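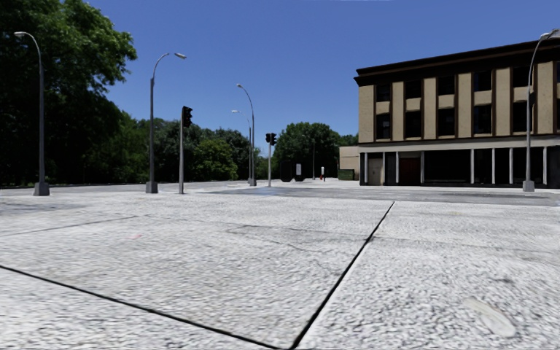 Der Platz mit den dunklen Fugen.

April, abends

Heute habe ich fast den ganzen Nachmittag mit Žofie Štefanec verbracht, das heisst, mit ihren Videos. Seit ich Deutsch lerne, schaue ich sie jeden Tag, weil sie langsam spricht und auch nicht von hier kommt. Ihr Kanal heisst Plurkton, und am Anfang hatte sie dort 394 Abonnenten, das hat sie in einer alten Folge selber erzählt. Jetzt kennt sie sogar meine Kollegin bei der Arbeit.

In den Kommentaren streiten die Leute wieder, ob sie mit Mathias Hämmerli zusammen ist. Er singt bei Renus und war in 2 Folgen bei ihr zu Gast. Mehr weiss man nicht. Jemand schrieb, dass beide denselben Ring tragen. Ich habe die Folge zweimal angehalten und keinen Ring gefunden. Unter dem letzten Video waren 700 Kommentare, ich habe 340 davon gelesen und schäme mich ein wenig. Meine Mutter würde sagen, ich soll lieber Vokabeln lernen. Aber «Gerüchteküche» habe ich genau dort gelernt.
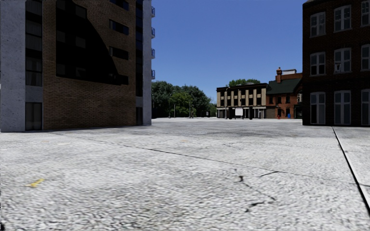
Grauer Belag, links das hohe Wohnhaus.

Mir gefällt an ihr, dass sie über ihr Privatleben fast nichts sagt. Nur der Hund kommt vor, er heisst Dvořáček und bellt immer bei der Begrüssung. Früher hat sie für die Zeitschrift Zolto geschrieben, über Filme, glaube ich. Einen Artikel habe ich gesucht, leider ohne Erfolg.

Um neun hat sie eine neue Folge angekündigt, diesmal mit Fragen vom Publikum. Ich habe auch eine Frage geschickt: wie lange sie gebraucht hat, bis sie auf Deutsch Witze machen konnte. Dreimal habe ich die Grammatik kontrolliert, und dann stand doch «der Witze» darin. Jetzt koche ich noch Tee und warte.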